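Search articles Go

Reading time: 5 min

4.2 Do structured interviews predict who stays?

Vendors of hiring software often claim that scored interviews cut early departures. We found little to support this. Of the 86 hires we followed at Orlandini, 47 had been through the scored format and the rest had an ordinary conversation with a manager. Early departures were close to equal in both groups, and the small gap that did appear vanished once we set aside the seasonal contracts that ended in June.

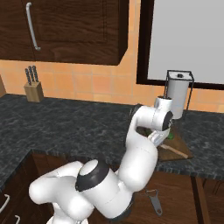

Figure 3

The Sillex data are harder to read. Managers there were told to score each answer before moving to the next, but many filled in the whole sheet at the end - by then they had usually made up their minds. A score written that way tells us very little about the answers. We also doubt the claim that 15 minutes of training is enough to make two raters agree.

Rakesis reports better results, though it dropped candidates who turned down an offer, and we were not given the records needed to check what difference that made. Until someone runs the comparison with those people left in, we would treat the finding with caution.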